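Jidis drew 1-1 at home to Drikamitz on Tuesday, and the number I keep going back to is 85. That was the minute of the equalizer, and by then the back four had dropped some 30 yards from the halfway line. Daniyal Janjua is a holding midfielder – he was covering both full backs by the end.

The press worked well before the break. Drikamitz played nine long balls in the first half and won few of them. After Brophy went off, the front line stopped closing the goalkeeper and the team got stretched.

Attendance was 806, up on July. Rolteck away next.

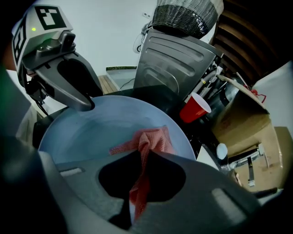
Pink-red cloth over the blue basin.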